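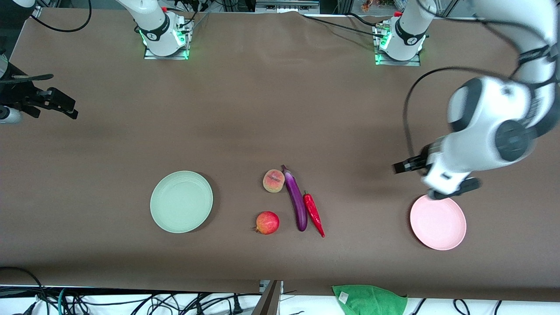 Savolainen Early Learning Supply – Pretend Play Department

Danedano Play Food and Plates

A sorting and serving set for the play kitchen corner. The pieces shown are a peach, an eggplant, a red chili pepper and a pomegranate, with one pale green plate and one pink. Use the plates to sort by color or to set two places.

Item 395. Ages three and up. Plates are also sold in packs of 10. Wipe clean with a damp cloth – do not soak.

Orders over $100 ship free from our Kinitow warehouse. Replacement pieces can be added at checkout.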